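Wrist camera view sideways after planner update
Tenton forum > Software > Perception and planning

hmanzano
April 28, 2020
We moved our Arnico arm to the new Tenton planner last week. Since then the wrist camera picture comes in turned on its side whenever the hand is in the pose we use for soft objects. The old planner picked a different wrist angle for the same goal, so I never saw this before. The detector finds the plush toy in 23 tries out of 208, which is no use to me. Do I rotate the picture before the detector, or force the planner to keep the wrist level?

rivham_lab
Rotate the picture. Read the wrist joint angle from the joint state, match it to the image by timestamp, and turn the image by that much before you pass it on. It takes me some 2 ms. Turn the boxes back afterwards or your grasp points will be wrong.

c_marin
I don't agree with that as a first step. If you limit the last wrist joint in the planner config you get a level picture most of the time and there is no extra code to look after. What does your camera see in that pose?

hmanzano
Fingers hanging from the top, ceiling lights down the right, toy coming up from the bottom.
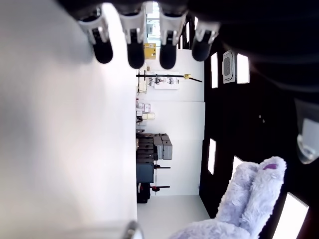 Does the hand-eye calibration have to be done again if I rotate the image in software?
The calibration stays as it is, as long as you turn the pixel coordinates back before you project them into the arm's base frame.

rivham_lab
Also mask the fingers. With black fingertips and a dark arm housing at the top, a detector can easily take them for part of the object. A fixed mask won't do if the fingers move, so draw it from the finger joint positions.

c_marin
Agreed on the mask. I would switch off auto exposure too, or meter on the lower middle only. Bright ceiling panels behind a pale furry toy will throw it off whichever way up the image is.

hmanzano
I tried the joint limit. The planner now fails on 2 of my shelf poses, which it used to reach.

c_marin
Make it a soft cost instead of a hard limit. In Lozano's wrapper it is the orientation weight. Start low.

rivham_lab
Or leave the planner alone and rotate. A soft cost still gives you a tilted view now and then, and you will need the rotation for those anyway.

hmanzano
Rotation and finger mask first, then, with exposure fixed. I'll put the joint limit back to the default and run the same set again.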